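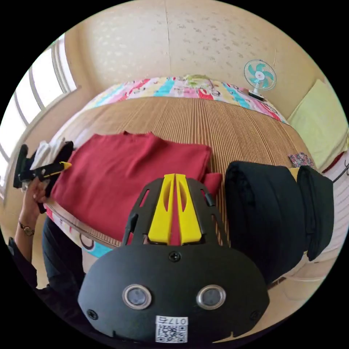
Folding on the bed, with the striped mat over the quilt

From: Ingeborg Plattner
To: Small Rooms list
Date: February 2026
Subject: Re: Folding clothes on the bed without wrecking the bed

Issahaku wrote:

> I have one room and no table, so all the laundry gets folded on the
> bed. Two problems. The quilt is soft and everything I fold sinks into it
> and comes out crooked. Also the dark sweaters pick up lint from the
> quilt and I end up brushing them before they go on the shelf. Does
> anyone use a board or something similar? I don't have room to store
> an ironing board. Also, do you fold heavy things first or last?
>
> Issahaku

I do all of mine on the bed too and have for years. A board is too much trouble in a small room. I use a woven mat, the flat kind with the fine lines in it. Mine is tan and covers most of the bed, with the quilt left showing at the far end and a bit along the near side. It is firm enough that a sweater lies flat on it, and you can roll it up and stand it behind the door when you're done. I paid 30 for mine at the market. Tutar on this list bought a padded one for more and says it slides around.

The lines are useful for more than looks. I set the side seam of a shirt along one of them and then I know the fold is straight. With a plain bedspread I was always guessing.

On lint, the mat sheds nothing that I have noticed. Shake it out of the window before you start and wipe it with a barely damp cloth now and then. Let it dry flat before you roll it.

As for the order, I do it this way:

Thin things that crease go first, while there is space to spread them out.

Sweaters next. Face down, sleeves across the back, then in half from the hem. If a sleeve pokes out at the side, open it and start over, as pushing it under leaves a lump that you will see on the shelf. The red top in the picture has a bit of red sticking out like that.

Thick things last. I fold them lengthwise and then roll them, and they go to the right side of the bed, near the pillow, out of the way. The black pile in the picture is that sort. Don't put anything light on top of a thick roll, it will only fall off.

Small white cloths I do in the hand, standing up. They don't need the mat at all.

I keep reds and blacks in separate piles until they are on the shelf. Some of the older black things still rub off a little – I lost a cream blouse that way in September and have been careful since.

Two more things. Small items such as pouches get a place at the edge of the mat and stay there, otherwise they get folded into something and you hunt for them all week. And push the pillow back against the wall before you begin. I know that sounds obvious, but it gives you a good extra bit of working space.

Semari asked last month whether the mat leaves marks on knitwear. Not if you move the pile within the hour. I left a wool vest on mine overnight and it had faint lines in the morning, which came out after a day on the shelf.

Hesia, you still have my spare mat. No hurry, but I would like it back before the spring wash.

Ingeborg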